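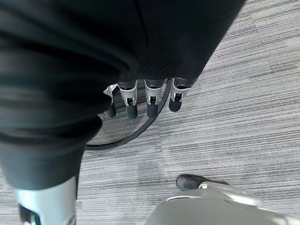 Visit report: Korkmont test floor, November

I spent a day at the Korkmont test floor to see four pieces of equipment side by side before we put in our budget request for next year. We run a small textile sorting and repair operation and have been looking at whether any of the handling at the start of the line could be automated. Most of what arrives is clothing, towels and bed linen in mixed bags. We have seen plenty of vendor videos. I wanted to see the gear running on cloth.

Korkmont is an easy drive if you avoid the morning traffic. Parking is behind the building and the door on that side is locked, so walk around to the front and sign in there. Closed-toe shoes are required and they check. I arrived at 8 and the first demonstration was already being set up.

Murali Rodrigues looked after me for the day. He runs the comparison work and had asked in advance what we handle, so the program was built around soft goods. There was no sales pitch. Korkmont charges for access and for test hours, and doesn't resell any of the equipment.

The test floor

The area used for the two-armed work is carpeted and set up more like a lounge than a factory. I asked about this and Murali said most of their clients are interested in homes, hotels and care facilities, and the floor stays that way for all of them. For our purposes it made little difference. The single-arm benches are in the next room on a concrete floor, with better light and a good deal more noise.

Everything is kept within a taped boundary when it is moving. Visitors stay outside the tape and the operator keeps a hand on the stop button. I was allowed inside twice, both times with the power to the arms off.

Grippers

We started on the benches with the Stultley, a two-finger parallel gripper with flat rubber pads. It is the simplest thing they have and the one I expected to recommend. It opens and closes on one motor, the pads can be changed with a hex key in a couple of minutes, and there is very little on it to catch a thread. It picked up folded towels from a stack without trouble. It had more difficulty with a flat sheet lying on the bench. The pads need a ridge of fabric to close on, and when the cloth was lying smooth they slid over it. The operator got around this by pressing down slightly and closing slowly, which raised a wrinkle. That worked on cotton and failed on a slippery lining.

The Stultley is rated for 4,000 hours before the drive needs attention. I did not see any paperwork on how that number was reached and have asked for it.

The second option was the Orell hand, which has four fingers in a row and a thumb. I had assumed it would be too delicate for our work. It is heavier than it looks in the brochure, and with the power off I could move the fingers by hand and feel some give in each one. The fingertips are smooth and blunt, which is good for not snagging knitwear and less good for getting hold of a thin edge. Murali's team has tried textured sleeves on the tips. They grip better and wear out quickly, so they have gone back to bare tips for most trials.

Where the Orell does well is after the first contact. The Stultley has hold of a cloth or it doesn't. The Orell can take a loose grip, gather a bit more, and then tighten. The operator demonstrated this several times on the same towel. It was slow, and one attempt in the morning ended with the towel on the floor, but I could see the use of it for items that arrive in a heap.

Cleaning is a concern. Lint gets into everything at our place. The Stultley can be wiped down with a rag. The Orell has joints and openings along each finger, and the advice was compressed air at the end of every shift and a proper going-over every 600 hours. I would want to see one that had spent a season in a dusty building before committing to it.

Two arms and a cloth
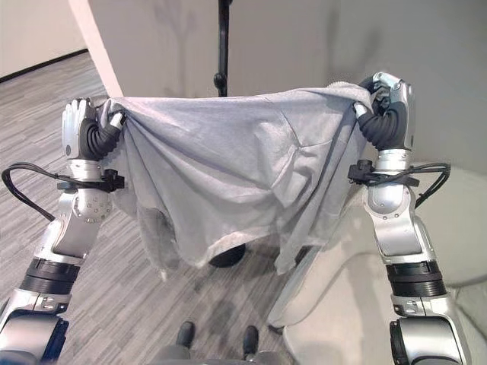 The part of the day I found most useful was the stretched hold, where two arms present a single piece of cloth so that it can be inspected or lined up for folding. This is the step that takes our people the most time, especially with T-shirts that come out of the bag inside out or twisted. The arms had the grey cloth by its two upper corners, with the black corrugated thumb on each hand closed around the fabric, and creases still running in from both grips toward the middle. Murali pointed to that bunching as the thing they are working on. For inspection we would want the cloth flatter than that, and he said so before I did. His suggestion was to accept the creases on the first hold and re-grip lower down, and that is how our own sorters do it when they are in a hurry.

Raising the arms further helps the lower half hang clear. Pulling them apart takes out some of the sag, up to the point where a corner starts to slide out of the grip. The operator had a feel for where that point was. The software has a setting for it, but it has to be adjusted by fabric type, and a mixed bag from us could easily have 16 fabrics in it.

I also asked about cables. Each wrist has its cable held in a clip with a loop left free, so the wrist can turn without pulling. It is tidy enough with a small cloth. I would worry about a duvet cover or anything with straps. Murali agreed that straps were a problem and said they remove belts and drawstrings before a trial. We could do that too, but it means a person is handling every item anyway, and that comes off whatever time we save.

Cameras

Two positions were compared: one at the wrist and one at head height. I had expected to come home with a preference. The head camera is the better one for judging whether a cloth is hanging straight, and the operator used it for nearly all of the stretched hold. The wrist camera is close to the work and gives a good look at the fingers, but dark fabric up close is hard to read. On a black garment I could make out the larger folds from the highlights and could not have said where the hem was. On pale cotton it was much easier.

If we only bought one, I would choose the head camera. The wrist unit would be worth adding if we ended up picking from a bin, where the arm itself blocks the view from higher up. Lighting at our sorting bench would need to be improved for either of them.

Controllers

The arms can be driven by the controller that comes with them or by the Acharya, which is a third-party box with its own handset. I tried both on the single-arm bench. The supplied controller is responsive and has far too many menus. It took me several tries to find the setting for closing force, and it reset when I changed tools.

The Acharya has fewer functions and I was moving the arm sensibly within a few minutes. The force dial is a physical knob on the side of the handset. There is a short lag between moving the stick and the arm responding, small enough to get used to on a bench. Murali said it becomes tiring over a full shift with two arms, and that his operators split on which one they like. The younger ones mostly use the supplied controller and set up their own shortcuts.

One practical point is that the Acharya handset can't be used with work gloves on. Ours are thin nitrile and would probably be fine, but I didn't have a pair with me to check.

Lunch and other notes

There is no cafeteria. A bakery across the road does decent sandwiches and closes early in the afternoon, so go before the second session. Bring a sweater for the bench room. Photos are allowed on the carpeted floor and not in the storage area.

Where this leaves us

I don't think we are ready to buy a two-armed setup. The stretched hold is close to what we need and too slow for the volume we have from spring onward. A single arm with the Stultley gripper could take over moving folded linen from the table to the carts, which is dull work and hard on the shoulders, and it wouldn't require much change to the room.

My recommendation is to book test hours for that job and send our own linen in our own bags, including the fitted sheets. I would also like one session on the Orell hands with a bag of unsorted T-shirts, belts and drawstrings left in, so we can see how often an item is dropped. Murali has slots open after the new year and needs a list of items from us ahead of time. I have started one and left it on the shared drive. Please add anything that gives you trouble at the bench.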